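首页 > 折腾笔记 > 夹爪

首页 文章 归档 留言 关于

3月17日　作者:Berkay Kurtuluş

Womley 的夹爪宣传页写着成功率80%,我一向不太信这种数字。测的是什么杯子,摆成什么姿势,页面上一概不提。所以在家里支起折叠桌,自己试。

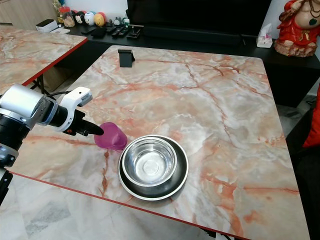
薄塑料杯是我最看重的一项。捏重了变形,捏轻了打滑,厂家演示里杯子又总是站得端端正正。那只洋红色的杯子是横躺在桌面上的,旁边紧挨着不锈钢碗,手指从侧上方过去,留给它的余地不大。Gruster 的老款碰到这种摆法,我试过20次,后来就懒得记了。

接着是餐具,金属件又薄又亮,深度相机最头疼。 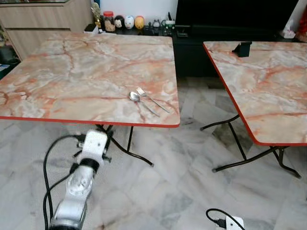 指尖和力控

Womley 的力控有2档,说明书吹得很细,我手上的感觉是差别有限。Avcı 的指尖便宜,摩擦倒不差,装起来费劲。Jihad Hakim 留言说换控制器比换指尖管用,我保留意见,他用的 Skametow 我去年12月摸过,界面卡得要命。

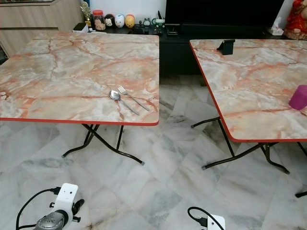 叉子和勺子几乎挨着,能不能只夹一把?
看指尖厚度。指尖太厚就插不进缝里,软件再怎么调也有限。

再说腕部相机。这东西贵不贵另讲,视野里常年有自家手指挡着,近处的目标反倒要靠猜。

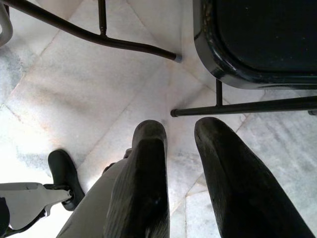
我的办法是先用头部相机定位,最后一小段才切到腕部,标定得重做,很烦。整套加下来多花2,000,值不值我现在还下不了结论。下回先把 Avcı 的指尖装到 Womley 上,再测一轮杯子。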